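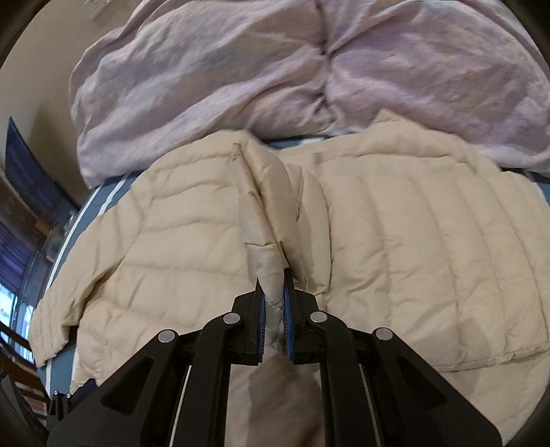
Doudoune matelassée Prendau - coloris crème

Voilà une pièce que nous avions envie de vous proposer depuis longtemps, et je me réjouis de la voir enfin arriver en boutique ! La Prendau est une doudoune de mi-saison, assez légère pour qu'on l'oublie sur les épaules et assez chaude pour les matins où l'on hésite encore à sortir le gros manteau. Le matelassage est horizontal, en boudins réguliers séparés par des coutures fines, et la teinte tire sur le crème ou sur le beige selon la lumière de votre chambre. L'intérieur du col reçoit une doublure pâle, un peu transparente, qui se pince et se fronce volontiers. S'il reste quelques fils sombres à cet endroit, coupez-les aux petits ciseaux, sans jamais tirer dessus.

Le modèle a été dessiné par Trinidad Maldonado pour l'atelier Lerkus, qui travaille avec nous depuis les débuts de la maison Trokiveck. Elle voulait une coupe droite, ni trop courte ni trop ample, que l'on puisse porter sur un gros pull comme sur une simple chemise - et je dois dire que c'est réussi, je la mets moi-même presque tous les soirs pour promener le chien.
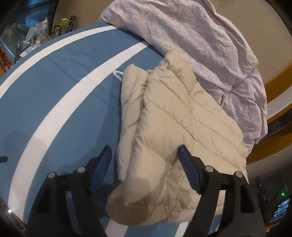 Côté rangement, cette doudoune est une bonne pâte. Elle se plie, se roule, se tasse au fond d'un sac de voyage, et il n'y a pas de méthode savante à apprendre. Posée en boule sur un lit, comme sur ce tissu bleu à bandes blanches, elle garde des boudins bien gonflés, même avec un pan replié sur l'autre. La petite boucle de cordon blanc qui dépasse du bord se rentre d'un doigt avant de fermer le sac. Pour une valise, je vous conseille de rabattre d'abord les manches vers le dos, puis de rouler depuis le bas en chassant l'air doucement (à plat sur le matelas, c'est bien plus commode que debout).

Pour l'entretien, lavage en machine jusqu'à 30 °C, programme délicat, fermeture remontée et poches vidées. Évitez l'adoucissant, qui alourdit le garnissage. 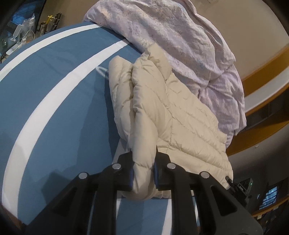
Au séchage, préférez l'air libre, bien à plat, en retournant la veste de temps en temps et en tapotant les boudins du plat de la main pour répartir le garnissage. Comptez une bonne journée, davantage par temps humide.

Caractéristiques
Coloris : crème
Longueur dos, taille M : 76 cm
Poches : 2 extérieures, 1 intérieure
Tailles : S, M, L
Housse de rangement Bagheri vendue séparément

Les échanges de taille sont acceptés pendant 21 jours. Pour toute question de coupe, écrivez à Behrouz Mazandarani, à l'atelier, en lui indiquant votre tour de poitrine et la façon dont vous aimez porter vos vestes. Le prochain arrivage est prévu en août.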